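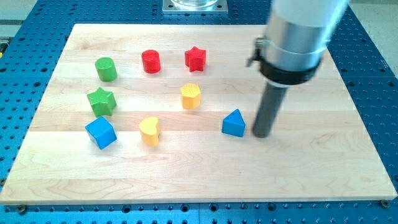 Loops should come later than most teachers expect, according to Inès Hamel, and a first programming course that reaches them in its opening hour has probably moved too quickly. In her view, students need time with plain sequences, and time to see those sequences fail, before repetition has any meaning for them.

The position underlies the revised introductory unit released by Zultance for block-based coding in the middle years. The unit consists of 10 lessons and is built on Zomance, a visual programming environment that runs in a web browser. Hamel led the revision.

"The earlier version was organised around the features of the software," she said. "There was a lesson on variables, a lesson on conditions and so on. Students could name the blocks, but when they were given an empty workspace they did not know where to begin."

Under the new arrangement, each lesson begins with a short working program that contains one fault. Students run the program, write down what they expected and what occurred, and only then open the code. Hamel said the written step had met with some resistance during the trial, chiefly from students who were eager to start dragging blocks about. It was kept.

"A prediction has to be committed to paper. Otherwise everyone remembers having been right."

Variables are introduced in lesson three through a score counter, and loops in lesson five. Procedures, which the previous unit left to an optional extension, now occupy lessons 8 and 9. Asked whether this was too ambitious for students in their first year of programming, Hamel pointed to the length of the programs being submitted. Many contained the same group of blocks copied several times over, and a change to one copy was seldom made to the others.

"By that stage they have felt the inconvenience themselves. The procedure answers a question they already have."

The trial began in August and involved two schools, Giraldo and Dellodov. Their timetables differ considerably. Giraldo offers a single long period each week, while Dellodov divides the same time in half, and teachers there reported that students often returned to a half-finished program with little recollection of its purpose. Comments in the code are now required from lesson two onward as a result.

Assessment has also changed. The final quiz has been withdrawn, and students instead explain a program of their own to the teacher and make one small alteration on request. Hamel acknowledged that this takes longer to mark – a concern raised by staff at both schools – and said that a shorter form of the interview was being prepared for larger classes.

She was more cautious on the subject of text-based languages. The unit includes a side-by-side view in its last lesson, in which students read a familiar program in written code, but no typing is asked of them.

"I would like them to recognise it. Writing it can wait for the following year, and I do not think anything is lost by that."

Teacher notes for all 10 lessons are available from Zultance on request. The faulty starter programs are supplied separately, so that they may be shared with students without the corrections attached.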